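Stand 11. August – Stellen noch offen, bitte weitersagen.

# Aushilfe Eierpacken (m/w/d), Vovier, Standort Plekness

Kurz vorweg, weil am Telefon immer dasselbe gefragt wird: nein, keine Stallarbeit. Es geht ums Packen. Eier in die Träger setzen, Träger durchsehen, ab in die Kiste, nächster. Sitzend oder stehend, wie man mag, Tisch ist für beides ok.

Gesucht werden Leute mit ruhigen Händen, gern Studierende, gern Rentner, gern alle dazwischen. Vorkenntnisse keine. Wer schon mal in einer Packstelle war, umso besser, muss aber nicht.

**Beginn:** sobald es passt
**Dauer:** bis Ende Februar, danach reden wir
**Umfang:** Teilzeit oder Minijob, Früh- oder Spätschicht
**Ort:** Plekness, Halle hinten, Eingang neben der Rampe

## Was zu tun ist

Braune Eier, hellblaue Träger. Spitze nach unten, immer. Das ist die wichtigste Regel und die, die am ersten Tag am häufigsten vergessen wird. Das Ei erst loslassen wenn es im Napf sitzt. Nicht fallen lassen, auch nicht das letzte kleine Stück.

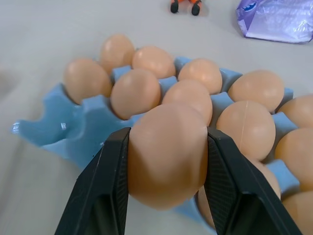 *Ein braunes Ei über dem Träger, schmales Ende Richtung Napf.*

Weiter im Ablauf:

- Träger auf den Packtisch, leicht schräg ist in Ordnung
- 15 Näpfe, drei Reihen zu fünf. Hintere Reihe zuerst, dann Mitte, dann vorn
- jedes Ei einmal drehen, Schale ansehen
- Haarrisse, Schmutz, raue Stellen: raus, in die Schale für B-Ware
- volle Träger in die graue Kiste, nicht stapeln ohne Zwischenlage
- Zettel ausfüllen (Schicht, Kürzel, Uhrzeit – leserlich!!)

Eine Schicht hat 144 Träger als Richtwert. Klingt viel, ist aber nach der ersten Woche gut zu schaffen. In der Einarbeitung zählt das keiner nach. Akkord gibt es bei uns nicht, Stundenlohn bleibt Stundenlohn.

## Der Arbeitsplatz

Heller Tisch vor weißer Wand, gefliester Boden. Die kleinen Sachen liegen hinten auf dem Tisch und sollen da auch bleiben. Klebeband zum Markieren von Trägern die noch mal angeschaut werden müssen, Zange für die Klammern an den Kisten, Taschentücher, falls mal eins kaputt geht. Wer was wegnimmt legt es zurück, sonst sucht die nächste Schicht.
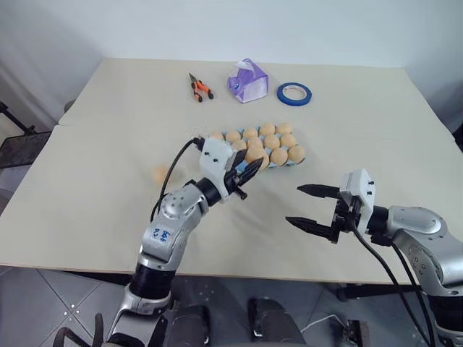
*Packtisch: Träger in der Mitte, hinten Zange, Taschentücher und blaues Klebeband, links noch ein einzelnes Ei.*

Lose Eier auf dem Tisch: kommt vor, ist erlaubt, aber bitte mit Abstand zur Kante. Und vor der Pause ist der Tisch frei von losen Eiern. Da sind wir streng, es ist schon genug auf den Fliesen gelandet.

Handschuhe werden gestellt, Größen S bis XL. Kittel auch. Schuhe bitte selbst mitbringen, geschlossen, mit ordentlicher Sohle. Handy bleibt im Spind. Schmuck und Uhren auch, die Schalen sind empfindlicher als man meint.

Die Kisten kommen aus dem Lager Tendeo und gehen auch wieder dorthin zurück. Schleppen muss die niemand, dafür steht ein Rollwagen da. Der Wagen zieht etwas nach links, ist bekannt, neue Rollen sind bestellt.

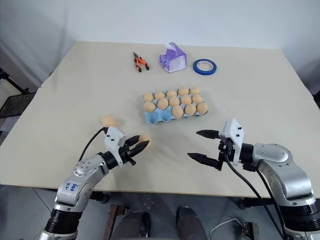
Angefangene Träger werden zum Schichtwechsel übergeben und nicht umgeräumt. Also nicht die Eier vom einen in den anderen setzen damit es schöner aussieht, jedes Umsetzen ist ein Griff mehr und irgendwann einer zuviel. Einfach stehen lassen, Übergabezettel dazu, fertig. Die Kollegin oder der Kollege macht dann da weiter wo Lücken sind.

## Was wir zahlen und was es sonst gibt

- Stundenlohn nach Absprache, liegt über dem Mindestlohn
- Zuschlag für die Spätschicht
- Fahrtgeld ab Lam, wer weiter weg wohnt bitte ansprechen
- ein Träger Eier pro Woche zum Mitnehmen, B-Ware, schmecken genauso
- Kaffee und Wasser frei, Mikrowelle vorhanden
- bezahlte Einarbeitung, auch wenn es danach doch nichts wird

Bus 302 hält an der Einfahrt, von da noch ein Stück zu Fuß am Zaun entlang. Fahrräder unters Vordach. Parkplätze gibt es, sind aber früh knapp.

## Was man mitbringen sollte

Geduld. Halbwegs gute Augen, Brille ist natürlich kein Problem. Wer eine Eiallergie hat, bitte vorher sagen, dann finden wir vielleicht was im Lager. Deutsch so viel, dass man die Hinweise am Tisch lesen kann – der Rest geht mit Zeigen. Gesundheitsbelehrung muss vor dem ersten Tag da sein, die Kosten übernehmen wir gegen Quittung.

Pünktlichkeit, ja, schreibt jeder rein. Bei uns hängt halt die Abholung dran, der Wagen wartet nicht.

## Probepacken

Vor der Zusage machen alle ein kurzes Probepacken. Keine Prüfung, wir wollen nur sehen ob es euch liegt und ihr sollt sehen ob es euch gefällt. Papier auf den Tisch, ein Träger, 15 Eier, und dann in Ruhe einsetzen. Die Zeit wird nicht gestoppt.

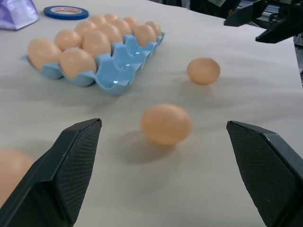
778 Wörter

Wenn beim Probepacken ein Ei wegrollt: liegen lassen bis es steht, dann erst greifen. Nicht hinterherschnappen. Und wenn eins bricht, kurz Bescheid sagen, Papier wechseln, weiter. Das Papier ist genau dafür da.

Plätze gibt es 7, davon vier in der Frühschicht und drei in der Spätschicht. Wer nur eine von beiden kann, gleich in der Bewerbung dazuschreiben, das spart uns eine Runde Mails.

## Bewerbung

Kein Anschreiben nötig. Ein paar Zeilen reichen:

1. Name und Erreichbarkeit
2. ab wann, welche Schicht, wie viele Stunden
3. Belehrung schon vorhanden ja/nein
4. Handschuhgröße (ehrlich, das vergessen alle)

Per Mail an das Packbüro Vovier, Betreff »Packtisch Plekness«, oder Zettel in den Briefkasten an der Rampe. Anrufen geht auch, am besten vormittags, nachmittags ist es an der Rampe zu laut und man hört das Telefon nicht. Wir melden uns bei allen, kann aber wegen Urlaub etwas dauern. Bewerbungsmappen bitte nicht schicken, die können wir nicht zurücksenden.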